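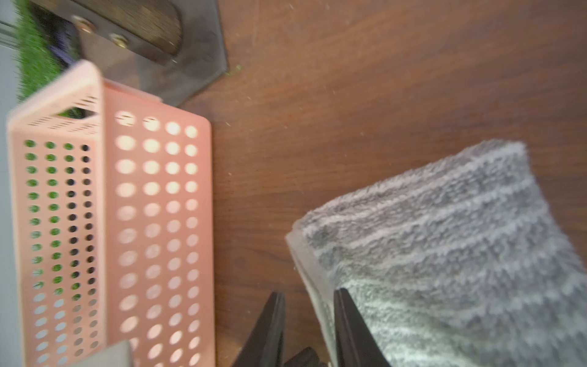
4. Handtuch in den Korb: die erste richtige Aufgabe

So, jetzt wird's spannend. Wenn ihr die Schritte 1 bis 3 hinter euch habt (Arm festgeschraubt, Greifer kalibriert, Wundari-Software läuft), dann darf der Delura zum ersten Mal etwas tun, das nach Haushalt aussieht. Ich fange immer mit einem gefalteten Handtuch und einem Plastikkorb an. Klingt langweilig, ist es aber kein bisschen!

4.1 Korb links, Handtuch rechts auf den Tisch legen. Bei mir ist das ein rosa Korb mit Löchern und ein grau gestreiftes Frottiertuch. Nehmt ruhig, was ihr dahabt, nur bitte nichts Seidiges, das rutscht euch zwischen den Fingern durch.

4.2 Im Menü »Aufgaben« den Eintrag »Textil ablegen« wählen und die Höchstgeschwindigkeit auf 60 Prozent stellen. Ich weiß, voll aufgedreht macht mehr Spaß. Trotzdem.

4.3 Den Greifer von Hand über das Handtuch führen, bis eine Fingerspitze knapp neben der gefalteten Kante steht. Dann »Position merken« drücken. Wer die Mitte des Handtuchs nimmt, bekommt einen Zipfel zu fassen und der Rest fällt auseinander (Faltarbeit umsonst, mir mehr als einmal passiert).

Hinweis: Frottee ist dankbar, die Schlingen geben den Fingern Halt. Dafür bleibt es gern hängen. Wenn der Arm beim Loslassen noch einen Zipfel mitzieht, erhöht unter »Greifer« die Öffnungszeit. Der Wert steht ab Werk auf 2.000 Millisekunden, ich bin bei 3.000 gelandet und damit sehr zufrieden.

4.4 Ablagepunkt über dem Korb anfahren und ebenfalls merken. Lasst ordentlich Luft zum Rand! Der Arm kennt den Korb nur so gut, wie ihr ihn eingelernt habt, und bei Körben mit Lochmuster verschätzt sich die Tiefenerkennung manchmal, weil sie durch die Löcher hindurch den Hintergrund misst. Mir hilft es, den Rand in der Software von Hand nachzuzeichnen.

4.5 »Probelauf ohne Greifen« starten und zuschauen. Finger weg vom Tisch, eine Hand am Not-Halt.

Achtung: Die Greiferfinger laufen spitz zu. Nie zwischen die Finger fassen, solange der Arm Strom hat, auch wenn er gerade stillsteht und ganz harmlos tut.

4.6 Wenn der Probelauf sauber war, den richtigen Lauf starten. Erwartet bitte keine Wunder. Mein Protokoll steht inzwischen bei 1.157 Läufen, und es gibt immer noch Tage, an denen er das Tuch schön anhebt und dann neben den Korb legt.

Kann die Maschine also schon Wäsche machen? Nein, jedenfalls meine nicht. Ein gefaltetes Handtuch von A nach B, das geht ganz ordentlich, wenn alles ungefähr da liegt, wo es liegen soll. Ein zerknülltes aus dem Trockner holen und falten, daran beiße ich mir seit Februar die Zähne aus. Wer den Arm kauft, um weniger Hausarbeit zu haben, faltet besser selbst weiter. Wer gern bastelt, wird viel Freude haben!

Noch was zur Pflege: Nach der Sitzung Flusen von den Fingern zupfen und die Tischplatte abwischen, Krümel unter dem Handtuch verfälschen die Griffhöhe. Schrauben an der Grundplatte ab und zu nachziehen, handfest reicht.

Weiter geht's mit Abschnitt 5, Socken. Macht euch vorher einen Kaffee.

Stand: Juli 2026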